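Annual condition check: Vuka utility vehicle, unit 2
Site: Nomley yard
Inspected by: Neema Mwakyusa
Hours on meter: 552
Odometer: 3,112 km
Previous check: May

Engine and intake
Oil level: OK. Dark, change due at next service.
Coolant level: OK.
Air filter: Replace. Fine dust past the outer seal, clean side of the box wiped out. Fuchs filter on order through Draltstead.
Drive belt: OK. Slight glazing on one face, width within limit.

Driveline
CV boots, front: OK both sides.
CV boots, rear: Left boot split at the small clamp, grease on the trailing arm. Unit not to be used off the yard until replaced.
4x4 engagement: Slow to disengage. Connector at the front differential cleaned and refitted, second test normal.
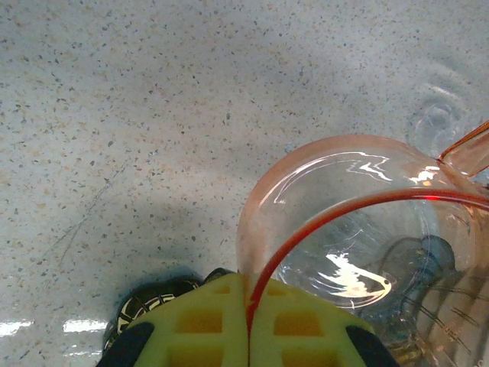
Brakes
Pads, front: some 5 mm remaining.
Pads, rear: 2 mm, replace as a pair.
Fluid: Level correct, colour poor. Flush when the rear pads are done.
Parking brake: Holds on the loading ramp, unladen. Not tested with a load.

Steering and suspension
Tie rod ends: Play in the right outer joint, felt with the wheel off the ground. Mathis Tessier checked it again and agrees. Replace and reset toe.
Dampers: No leaks.
Wheel nuts: All to torque.
Tyres: Cut in the rear right sidewall, cords not showing. Monitor weekly.

Cab and restraint
Seat belts: Driver's OK. Passenger latch sticks, reject.
Roll cage bolts: OK.
Lights and horn: Nearside brake lamp out, bulb fitted during check.
Fire extinguisher: Gauge in green, bracket loose, tightened.

Result: FAIL. Retest after rear left boot, rear pads, right tie rod end and passenger latch.
Parts request passed to Waltraud Steiner. Keys held in the office until retest.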